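¿Platos azules mates sobre mesa de madera clara sin mantel?

Publicado por Petronella Mokgethi – 14 sep 2024

Compré platos de la serie Castaño de Skuvton y en la tienda me aseguraron que no hacen falta ni mantel ni salvamanteles. No me lo creo. La mesa es de madera clara, parece blanda, y me costó 380 euros. ¿Alguien los usa a diario directamente sobre la madera? También me preocupa que el acabado mate coja marcas de cubiertos.

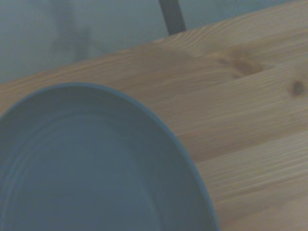
El plato azul grisáceo, vacío, sobre la mesa.

Lo del «acabado resistente» lo dicen de todo, así que prefiero respuestas de quien tenga platos parecidos desde hace tiempo.

Demyd Levchenko
Mira la base por debajo. Si el anillo de apoyo está sin esmaltar, raspa – da igual lo que diga el vendedor. Pásale el dedo y, si notas aspereza, lija fina al agua y a secar bien. Sobre pino yo no arrastraría ningún plato. Y las marcas grises de los cubiertos suelen ser metal depositado, salen con limpiador de vitrocerámica, aunque yo probaría antes en un borde.

gredcombe_8
Yo los tengo iguales y ningún problema. Pon un mantel y ya.

Petronella Mokgethi
Si pongo mantel no hay pregunta. Miraré la base.

Recientes
Quitar cercos de vaso en madera sin barnizar
¿Aceite o cera para la mesa del comedor?
Vajilla mate y lavavajillas

Contacto | © Flatport | Volver arriba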